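Flilstead site
Pre-purchase inspection: two-arm folding cell
Completed before the October budget round

1. Base plates and front rail
Result: OK
Both arms are on their own black plates on the aluminum rail. Check bolt torque again at handover. Spare plates are not in the Vistum quote and should be added.

2. Cable routing
Result: Needs work
Loose wiring under the plates has to be tied back or covered. Budget 168 for cable trunking and clips.

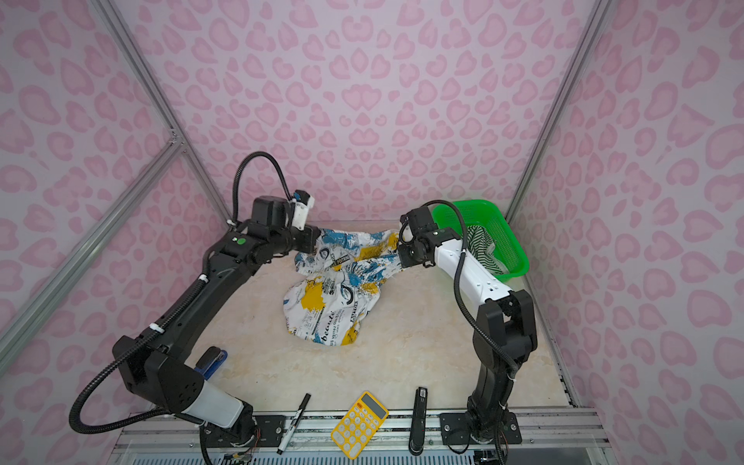
The Wainwright quote includes a cable kit for each arm, but only up to the wrist. Ask whether the gripper leads are covered under the same warranty.

3. Work surface
Result: Action
Small items should be cleared from the front edge before any powered run. Stapler, calculator and marker to go in a drawer. No cost.

4. Enclosure
Result: OK with comment
Posts and braces are acceptable. Wall panels can stay as they are. A front guard with interlock is quoted at 1,922 by Idano. Lead time is 6 weeks, so the order has to go in first.

5. Grippers
Result: OK
Jaw pads are a wear part. Order 4 sets with the cell and put further sets under next year's consumables.
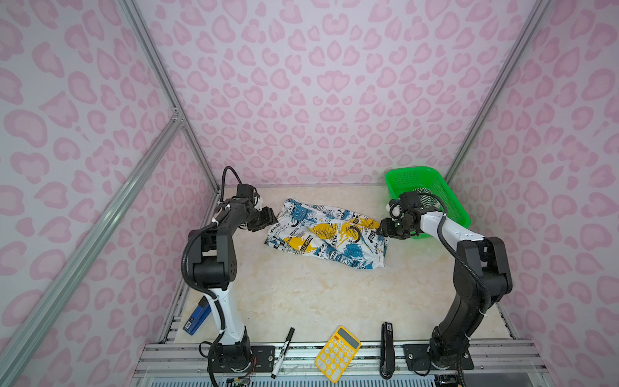
Item 5: both grippers at the printed cloth, green basket at the back right.

6. Emergency stop
Result: Open
Position to be agreed with the supplier before the purchase order is signed. Reach from the operator's side must be tested with the guard fitted.

Overall: approved for purchase once items 2, 3 and 6 are closed.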